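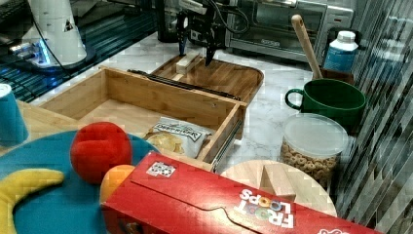

A small block on a wooden tray, with a gripper above it.

The Correction
2 min read

The retraction request reached the Drollby Register at 9:15 in the morning. It ran to 759 words, and Elsie Brunton printed it because the standards desk still kept paper.

The complaint concerned one line in a column on the Prandlow zoning dispute. The columnist, Penner, had named the man behind an anonymous newsletter and given the street where he lived. The name was correct. The street was correct. Under section 2 of the house code, neither fact settled the matter.

Brunton opened a file and entered the standard fields: date received, complainant, passage, basis. Under basis she typed "privacy, non-public person." She deleted "non-public," then put it back.
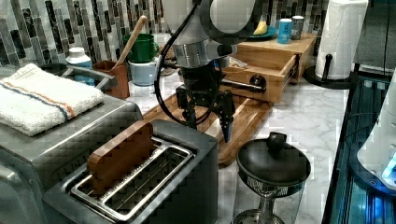 Min-kyu Yeo came in from the copy desk with the edit log. The street had been absent from the first draft. It appeared in the third, entered under Penner's login at 11:40 at night, after the legal read.

"Was the third draft read again?" she asked.

"The system doesn't require it if the change is under 100 characters."

"How long was it?"

"Fifteen, with the comma."

She wrote down 15. The threshold had been set by her, in September, to reduce the load on the lawyers. Her initials were on the memo.

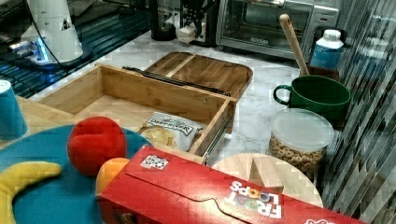 Penner answered the phone on the second try. He said the street was in the county tax roll and anyone could look it up. Brunton asked whether he had looked it up there. He said a reader named Vilik had sent it to him. She asked whether Vilik was a party to the zoning case. The line stayed open for some time.

"He owns the lot next door," Penner said.

She entered this under "source, interest of." The field accepted it. Yeo removed the street from the online version and logged the time. The print edition had been on doorsteps since six.

Brunton drafted the note in the usual form. It stated what had been published and that it should not have been. The template had a line for the cause of the error, marked optional. She left the cursor there and went to find the memo.

More short fiction
The Second Reader
Notice of Hearing
Prandlow, After the Vote
Letters Not Printed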